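Clekar furniture hall to close after lease talks fail, traders told to be out by July

2020-09-19

Traders at the Clekar furniture hall got the letter this week. Lease is done, no renewal. Building goes back to its owner, Hermans, and everybody inside has until next July to find somewhere else to sell tables.

The hall has been on the corner by the old freight yard for as long as most people in town can remember. Two floors, a loading dock out back, a lunch counter that does a decent grilled cheese. Upstairs is mostly beds and dressers. Downstairs is where the kitchen and dining stuff goes, plus the office furniture that started moving so fast this spring when everyone got sent home to work.

Mirjam Segers runs the dining section downstairs and speaks for the traders' group. She said the letter was short.

"One page," Segers said. "I read it standing up at the register. Then I had a customer wanting to know if a bench came in gray, so I went and helped her with the bench."

Talks over the lease had been going on since last winter. Both sides agree on that much. Traders wanted five years at close to the current rent. Hermans offered two, with a bigger increase in the second year, and wanted the traders to pay for work on the roof. The roof leaks over the northeast stairs, has done for a while. There is a bucket.

Lies De Smet, who handles property for Hermans, said the company had made what it thought was a fair offer and had kept it open through the summer.

"We extended the deadline twice," De Smet said by phone. "The building needs serious money. We could not put that money in and keep the rent where it was. I understand people are upset and I would be too."

She would not say what happens to the building after next July. No plans have been filed with the city as of this week, a clerk at the permit counter confirmed. Rumors going around include apartments, a gym and a storage place. De Smet said she had heard all of those and a bowling alley too.

The traders' group met in the hall after closing. Folding chairs, masks on, windows open, everyone spread out between the sofas. A long meeting and loud in parts. Some want to move together to another building and keep the Clekar name. Others say they are done and will sell off stock and retire, or go online only.

Segers wants to move together. She has looked at three places. One is the former Breletti shoe warehouse on the east side, which has the floor space but only one small restroom and no heat to speak of. One is half of the strip mall by the highway. The third she would not name becuase talks are still at an early stage.
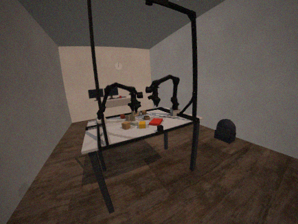 What to do with unsold stock is the other big worry. Nobody wants to truck dining tables across town twice, and the traders figure prices will have to drop well before spring if the floor is going to be clear in time. Plain rectangular tables are the easy part, according to Segers. White top, black metal rim around it, that sort of thing goes to young couples and to people setting up a home office, and it goes without much of a discount. Heavy oak sets are harder. So are glass tops, corner units and anything with a matching hutch.

"People want light and simple right now," she said. "They want to wipe it down and be done. My father sold carved legs out of this same spot and I could not give you a carved leg today."

The sell-off is expected to start after the holidays. Not all traders have agreed to it. At least one upstairs dealer told the meeting he would rather pay for storage than mark down bedroom sets he bought at full price before the shutdown.

The shutdown still hangs over all of it. The hall was closed for much of the spring. Rent was deferred for part of that time, not forgiven, and several traders are still paying it back in installments. De Smet confirmed the deferral and said those payments would continue on the agreed schedule up to the end of the lease. She said nobody would be chased early.

Business since reopening has been better than feared. Desks and office chairs sold out in June and again in August. Deliveries from suppliers are slow, and Polell, which makes many of the lower-priced chairs sold in the hall, has told dealers to expect long waits into the new year. Customers have mostly been patient about it. Mostly. A handwritten sign at the downstairs register asks people not to yell about chairs.

Staff numbers are hard to pin down. Each trader hires separately and a good few are family. Weekend help comes and goes. The delivery crew is shared, and it was the crew that had the most questions at the meeting, about whether they would be kept on if the traders split up, and who would own the trucks. The trucks belong to the group as a whole. No answer yet on who gets them.

The lunch counter is a separate lease and ends on the same day. The owner did not want to be quoted but said she is looking at a spot near the bus station.

City officials have been asked to step in. A petition at the front desk had 1646 signatures when it was handed in to the mayor's office, and a second sheet has already been started. It asks the city to help find the hall a new home and to waive permit fees for the move. The mayor's office said it had received the petition and would reply in writing. There is no power to force a private owner to renew a lease, a spokesman added.

Shoppers on the ground floor this week had mostly not heard. A couple measuring a sideboard with a phone cord said they had driven in from out of town and would do so again if the hall moved, depending on parking. Another man, buying a single stool, said his parents got their first kitchen set here and he figured the place would always be around. He wanted to know if the stool would get cheaper in January. Probably, he was told. He bought it anyway.

Parking is going to be a big piece of it wherever they land. The current lot is free and backs right up to the dock, so you can load a dresser without carrying it down the block. The Breletti site has a lot, but it is shared with a church and a tire shop. The strip mall has plenty – the rent there is also the highest of the three.

Segers said she hopes to bring a firm proposal to the traders before Thanksgiving. It would need a majority, and each trader who signs on would put in a deposit up front. How big a deposit depends on the building. Those who don't sign would keep their share of the trucks and fixtures in cash, under a formula that has yet to be writen down.

Hermans has said it will let the traders hang a closing sale banner on the front of the building, something the old lease did not allow. Size to be agreed.

Hours at the hall are unchanged for now. Masks required, one household per aisle. Layaway orders already placed will be honored, Segers said, and anyone with a deposit down on furniture that has not arrived yet should keep the receipt and call the trader directly, not the front desk. The traders meet again in two weeks. Customers are welcome to sit in but should bring their own chair, since the folding ones are sold.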